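Setting Up Your Prisitz Countertop Dishwasher, Part 2: The First Load
By Sidra Rana
4 August 2018
Filed under: Kitchen How-Tos
5 min read 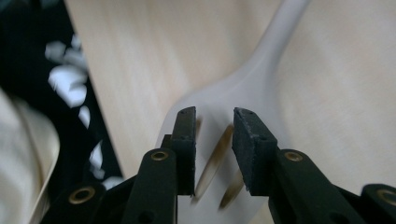

White plastic fork on a pale wooden surface.

Okay, the hoses are on and nothing's dripping, so let's wash something!

1. Pull the basket all the way out and check that the spray arm spins freely. Mine was still taped down – I missed that the first time.

2. Fill the salt cup if you have hard water. We do, so I top mine up every November and again in spring.

3. Load plates facing the middle, big ones at the back. Silverware goes handles down, knives handles up.

Note: Light plastic forks and spoons can jump out of the holder (I've fished a few off the bottom). I lay a small rack over them, or just wash them by hand.

4. Add 20 grams of powder, shut the door until it clicks, and press Quick. It runs for 30 minutes.

CAUTION: Don't open the door mid-cycle. The steam is really hot, and my brother-in-law Zeeshan has the story to prove it.

5. When it beeps, wait 5 minutes, then open up and wipe the filter.

Part 3 covers the drain error light.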